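Jellano Oma review: a haptic vest that gets the small things right

Posted 01/03/2023 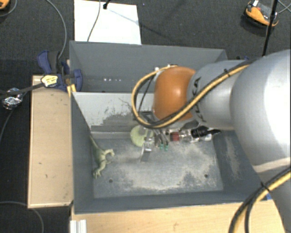

The Oma is a vest you wear over a T-shirt while playing in VR. It buzzes, taps and thumps in step with what the game is doing. I have been using one most evenings for a month, with a PC headset and with a standalone one, and I bought it myself at full price.

Jellano has made two haptic products before this. The first was a seat cushion, which I never tried. The second was the Veres, a vest with a stiff back plate and a battery pack that dug into your hip when you sat down. I owned a Veres and sold it after one summer. The Oma is meant to fix most of what was wrong with it.

What's in the box

You get the vest, a charging cable, two spare side straps, a washable liner and a printed card with a link to the manual. There is no wall charger. The cable is short, so unless you have a socket near a table you will be charging the vest on the floor.

Fit

One size covers most adults. The side straps are elastic with plastic clips, and the shoulders close with hook-and-loop pads. I am fairly narrow and had to pull the straps almost to the end before the motors sat flat against me. If there is a gap you lose most of the effect, especially low on the back. A taller friend with a bigger chest wore it on the middle setting and said it was fine.

The liner comes out with four poppers and can go in a cool wash. It took a full night to dry on a radiator. Jellano will sell you a second one, and if you play anything active I would get it with the vest and save paying postage twice.

Setting up

Pairing over Bluetooth took me three goes on the first day and has worked every time since. The desktop program wanted a firmware update straight away. That went through without trouble, although the progress bar stopped near the end for several minutes and I nearly pulled the cable out. Leave it alone if yours does the same.

After that you pick an overall strength between 0 and 100. The default is 70, which I found tiring. I play at 45 and go up to 60 for racing. You can set front and back separately, and I wish more people knew this, as the front always feels stronger to me than the back at the same number.

How it feels

The motors are quicker than the ones in the Veres. On the old vest a burst of gunfire blurred into one long hum. On the Oma you can pick out single shots, and you can tell whether they came from the left or the right. Rain is the best effect I have tried. It is a light, scattered tapping over the shoulders and I stopped noticing it as a gadget after a minute or two.

Big impacts are less good. An explosion is every motor running at once, and it feels like a phone going off in each pocket. There is no heat or cold of any kind, and no squeeze. If you want to feel a real push you will need something much bulkier and more expensive.

Games

Support is the usual mixed bag. Jellano lists more than 200 titles, but a good many of those are community mods, and the quality is all over the place. Floddale, the farming and fishing game, has proper built-in support and is a pleasure. You feel the line go tight across one side of your chest, and the tractor rattles the lower back. Two of the shooters I tried needed a mod that had not been updated since July, and one of them crashed on loading until I took the mod out again.

For everything else there is an audio mode that turns game sound into vibration. It works, up to a point. Music sets it off as much as footsteps do, so turn the music down in the game first. I also tried it with films and switched it off after one.

Battery

Jellano claims nine hours. With the strength at 45 I get between seven and eight, and racing at 60 brings it down to five and a bit. A full charge takes just under three hours. The battery now sits between the shoulder blades, where it is out of the way, and I can sit in an ordinary chair without feeling it. It does get warm, never enough to bother me.

You can't swap the battery yourself. I asked Jellano about this by email and was told it can be replaced by them for a fee, but they wouldn't say how much.

Noise

Worth a mention if you share a house. With headphones on you won't hear the motors at all. From the next room it sounds like an electric toothbrush. At 60 and above it was loud enough that I was asked to stop late at night.

Problems so far

One of the shoulder pads has started to fray along the edge. The power button is on the left side, just where my elbow rests, and I have turned the vest off by accident five or six times. The phone app forgets which profile I was using whenever it updates. The desktop program doesn't do this.

Should you buy it?

If you play in VR several times a week and your favourite games are on the built-in list, yes. Check that list first and treat anything marked as a mod as a bonus. If you mostly play seated on a flat screen, I would leave it, as audio mode isn't good enough to carry the price.

Veres owners can trade in their old vest for a discount. Mine had already gone by then, so I can't tell you how well that works. I am keeping the Oma, and will add to this page if the shoulder pad gets any worse.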